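Bakham ward by-election turnout, data card

By Lenka Oravec
Thursday, December 16, 2021

The council's summary calls November's turnout "strong". I have my doubts. The file holds 873 rows, one per street segment, and 1011 names were on the roll.
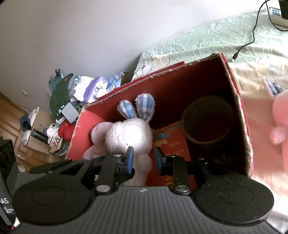
Soft toys in a red cardboard box.

Known problems:

- Six segments have no polling place recorded. Vendula Koubek guessed Larside for all of them. I've left them blank.
- The 200 advance votes were entered in one lump, so any neighbourhood map made from this is suspect.
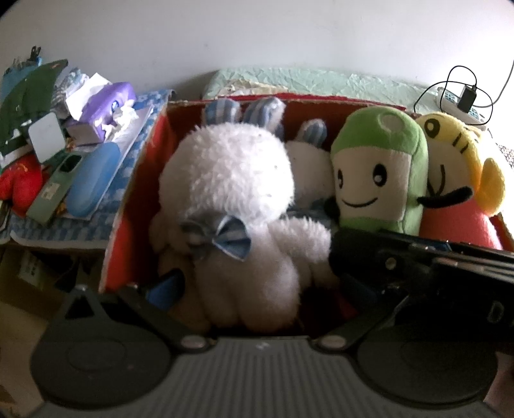
White plush with a striped bow, green-and-white one to the right.

Don't use the "swing" column. It compares two different boundaries.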